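Sunday with the side off

I have been promising to sort out the old computer since May, and on Sunday I finally ran out of other jobs to hide behind. It used to do all the accounts for Werine, back when Werine was me, Saimi Kinnunen and a great many spreadsheets, and it has been sulking under the stairs ever since. My plan was to give it a different processor, a bit more memory and a good clean, and then hand it over to Saimi's nephew for his schoolwork.

So the kettle went on, I found the decent screwdriver (in the cutlery drawer, of course) and I set to with great confidence. The side panel is the easy bit. I do love that first look inside — all those parts you have relied on for years and hardly ever think about.

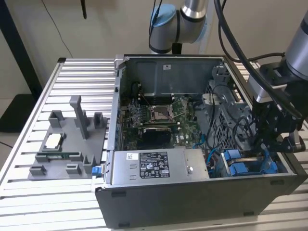 Tower on its side, processor socket open and empty.

It's the socket that makes me hold my breath. Everything else in a desktop is fairly forgiving, but the contacts in there are tiny and they don't like fingers, sleeves or crumbs, so there was no toast until later. Aarne Pelkonen, who taught me most of what I know about computers, used to make me put both hands behind my back while I looked for the little triangle on the corner of the chip. I still do it. I feel a bit silly, but I have never bent a pin — touch wood!

The holders beside the case are a real comfort too, as I am a terrible one for putting small parts down and then wandering off.

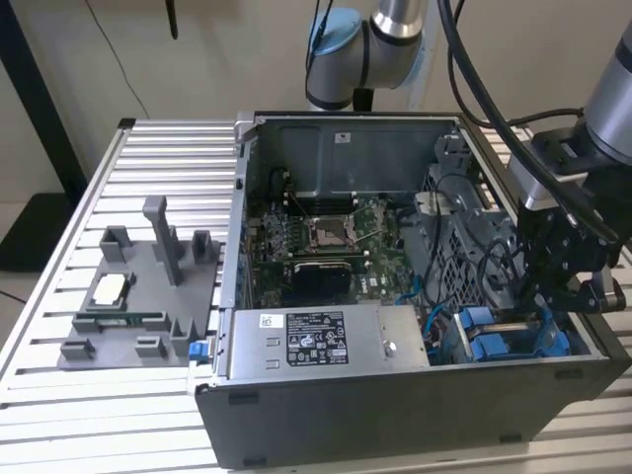 Do you have to take the power supply out to change the processor?
Usually you can leave it where it is. Switch off at the wall, pull out the mains lead, and only move it if it gets in the way of the cooler.

The memory should be simple enough after that. I ordered mine from Fladico, 20 pounds with postage, and it came wrapped in so much paper that I have kept the lot for Christmas.

What I hadn't settled was what to do about the hard drive.

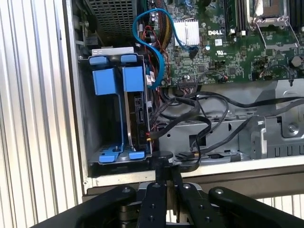

Saimi thinks I should wipe it and be done, but there are 1,591 photographs in the old folders and I'd like to go through them first. Over 200 are of the same walk, mostly of the same gate. I got as far as 17 before supper, so her nephew may have to wait a little while longer.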